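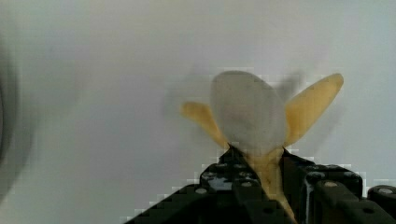
Une banane, une pince, et ma vaisselle qui attend toujours

Je tiens ce blog depuis assez longtemps pour avoir annoncé deux fois la fin du ménage. La première, c'était avec l'aspirateur rond, qui a surtout appris à mourir sous le canapé. La seconde, avec une machine à plier les chemises dont je n'ai jamais revu la trace après le salon où je l'avais admirée. Je reviens donc sur le sujet avec la prudence d'un homme qui possède encore une planche à repasser.

La question reste la même : est-ce qu'une machine peut débarrasser la table ? Je ne parle pas de soulever des portières de voiture à la chaîne, ça, elles le font très bien et sans se plaindre de leur dos. Je parle de la table d'un mardi ordinaire (bon, de n'importe quel soir), avec la bouteille de ketchup, le bol de travers et la banane que quelqu'un a commencée.

La banane me fascine. Un boulon, on peut le serrer de toutes ses forces. Une banane entamée, il faut la tenir assez pour qu'elle ne tombe pas et pas assez pour en faire de la purée. Un enfant de deux ans n'y arrive pas non plus, remarquez, mais l'enfant a l'excuse de trouver la purée plus drôle. Une pince noire, avec ses plaques percées et ses têtes de vis, n'a pas été dessinée pour la tendresse. La voir refermée sur le bas d'un fruit épluché, ça me rend à moitié optimiste, ce qui chez moi est un record.
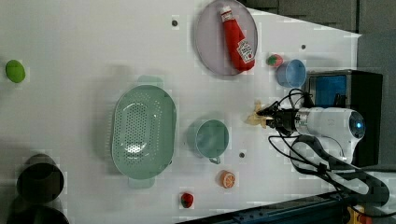
Ce qu'on demande vraiment à une table

Regardez ce qu'il y a à ranger. Une passoire vert menthe avec ses deux poignées plates, une tasse bleu-vert, un gobelet bleu clair, des fraises et une tranche d'orange en jouet, du ketchup couché en travers d'une assiette. Chez moi ce serait un bon soir. Il manque les miettes, le courrier de la mutuelle et le chargeur dont on ne sait plus à quel téléphone il appartient.

Pour nous, c'est quelques minutes de mauvaise humeur. Pour un bras à deux doigts, chaque objet est une énigme. La tasse a une anse, mais faut-il la prendre par l'anse ? La passoire est large, donc on l'attrape par le bord, ou par une poignée, à condition de l'avoir repérée. La fraise est minuscule à côté. Et le ketchup, il faut le sortir de l'assiette avant de s'occuper de l'assiette, évidence qui échappe aussi à plusieurs membres de ma famille.

J'ai passé une partie de l'hiver à lire ce que promettent les vendeurs. Feduvska, qui fabrique des bras pour ateliers, annonce sur sa brochure 300 prises à l'heure. Très bien. En lisant la note de bas de page, on comprend qu'il s'agit de 300 fois la même boîte, au même endroit, dans le même sens. Je connais des gens qui travaillent dans ces conditions et qui seraient ravis de céder leur place.

Chez Plerthorpe, on est plus modeste. Leur carnet d'essais, que j'ai parcouru avec un café, recense 1 267 tentatives de rangement de vaisselle, dont 307 classées sous la jolie mention « à reprendre ». J'ai adopté l'expression. Ma cuisine est à reprendre. Mon bureau aussi. Le garage, je préfère qu'on n'en parle pas. 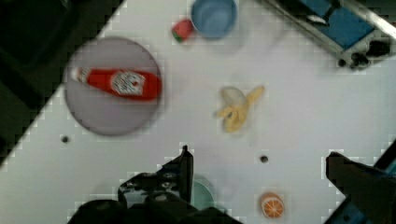 Et encore, tout cela suppose qu'on sache où vont les choses. C'est le point qui me retient de vendre mon égouttoir. Attraper, je veux bien croire qu'on y arrive, les progrès sont réels et je ne fais pas le malin. Mais décider ? Une banane épluchée, ça se mange, ça se jette ou ça se met dans une boîte pour la retrouver noire trois jours plus tard ? Le ketchup va au frigo chez nous et dans le placard chez mes beaux-parents, et cette divergence a déjà gâché un Noël. Je plains l'ingénieur qui devra régler ce paramètre.

Sur l'atelier, je suis plus confiant. Rutico, petite boîte de conditionnement près de chez moi, compte installer un bras en septembre pour mettre des pots en carton. Des pots identiques, un carton identique, un sol plat. Le bras aura la belle vie. Le vieux tapis roulant Vieira qu'il doit remplacer couine tellement que personne ne lui fera de pot de départ.

À la maison, je me donne encore quelques années de torchon. Je suis prêt à signer demain pour une machine lente, du genre qui met la soirée entière à vider une table, pourvu qu'elle le fasse pendant que je dors et qu'elle ne réveille pas le chien. En attendant, il y a une poêle qui trempe depuis hier - je vais aller la reprendre.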